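3.2 Work area and materials

The study looked at how small hand tools are kept and returned in a light assembly shop. The shop belongs to Bumano and was used with the permission of its floor manager, Gøran Solheim. It handles short runs, and the stock of parts changes often. Figure 6 shows the tools and storage.
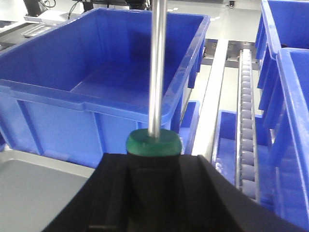
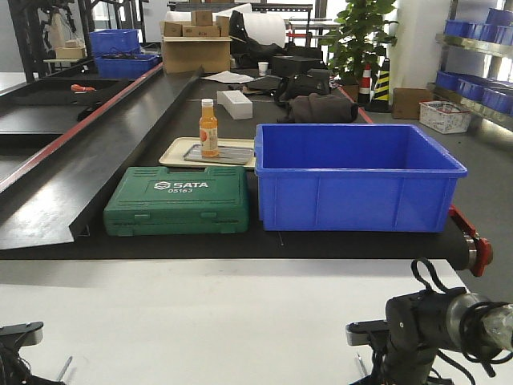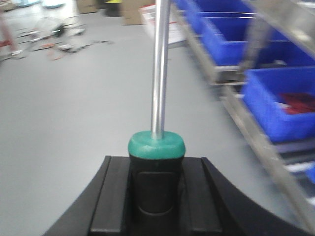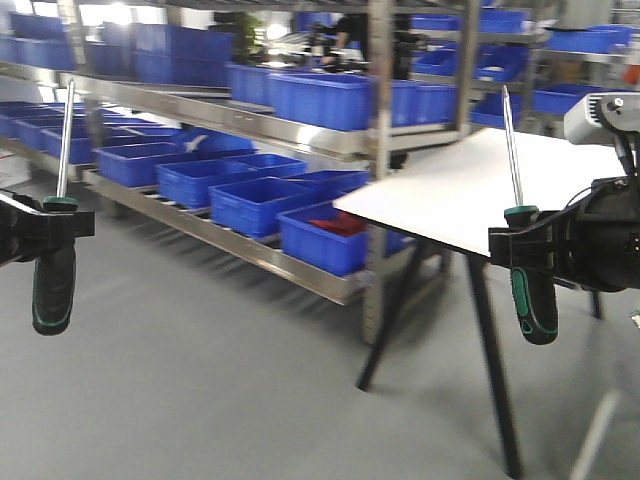

Figure 6. Screwdrivers, blue plastic bins, and other storage in the work area. The toolbox is in the second picture.

Two kinds of storage were compared. Open bins accept any item and can be filled without looking closely. Molded cases have a fitted place for each tool, so a missing tool leaves a gap, but returning one takes longer. Before the study, workers were free to use either kind, and most kept the screwdrivers they needed that day in whatever was closest to them.

Screwdrivers were chosen as the main item for three reasons. They are used in nearly every job in the shop, they are often carried from one table to another, and they are easily mixed up when the handles look alike. A long shaft also makes a screwdriver awkward in a shallow tray, where it tends to lie across other items.

Items were logged at 9 in the morning and again when the shift ended. Kjell Grønli kept the log in September and entered each item by type and by the place where it was found. An item counted as returned if it was in its assigned bin or case, whatever its position inside. Items left on a table or on the floor counted as out of place. The log holds 2,000 entries, and entries with no location were dropped before the analysis.

Labels were not added to the bins until the second part of the study, which is covered in Section 3.3. Packing material was left out of the log.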